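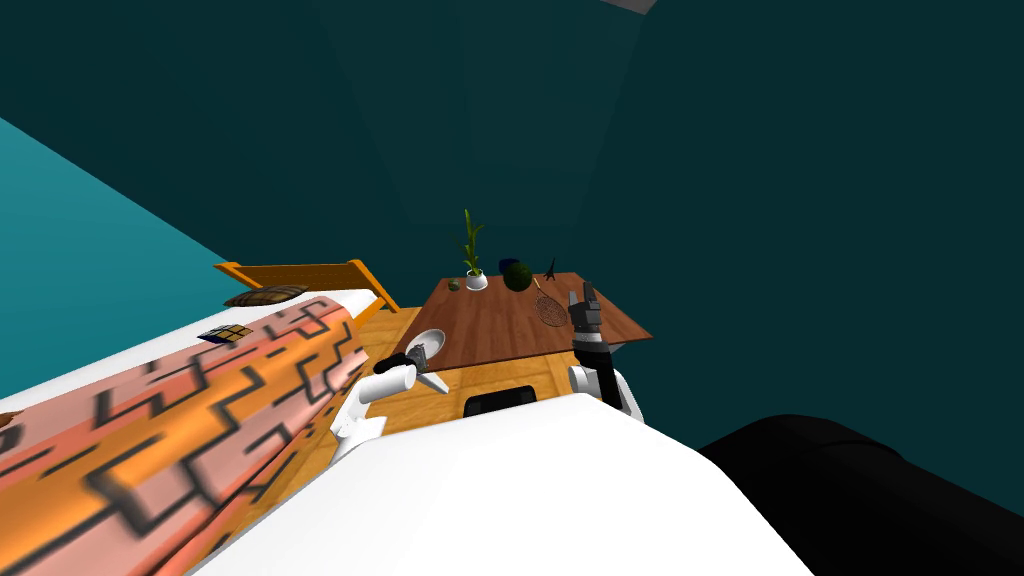 Lambros Bakalis wants to know why we don't simply go to a restaurant for our anniversary, like normal people.

Lambros, I will tell you. Last year we went. We drove to Ekness, we waited 25 minutes for the table we had reserved, and our little one fell asleep on my arm before the soup came. I ate with my left hand.

So this July we stay home again. Me, my husband, both kids, and Lulik the cat, who believes that every party is for him.

Gwenaël Pons wrote me that in his family the children cook on the anniversary and the parents must sit down and say nothing. I like this idea very much. I am not sure I can say nothing.

My daughter already made the menu. Cold noodles, tomatoes, bread, peach cake. She put the cake first on the list and also last. I asked if it is two cakes and she said we will see.

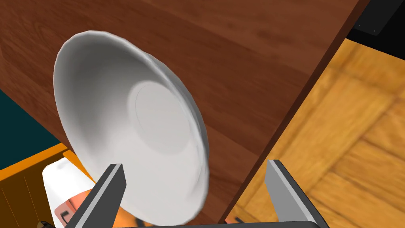
The noodles are the recipe of my husband's aunt, and I learned it from her on the phone, so maybe some parts are wrong. She says 200 grams of noodles for each person who is hungry and she did not explain about the others. You mix everything at the end, with both hands, and for this you want a big plain white bowl like that one, deep enough that the sauce stays inside. My son will do the mixing. He has washed his hands three times today to practice.

The first year we were married we lived in apartment 308 and had one chair. We ate the anniversary dinner on the floor and I remember it was rice and an egg. My husband says there was also cheese. There was no cheese.

Small update: the kids have now asked us to stay out of the kitchen from four o'clock. I can hear Lulik in there. He was invited, it seems.

If somebody has a good way to peel peaches, please write it to me before four.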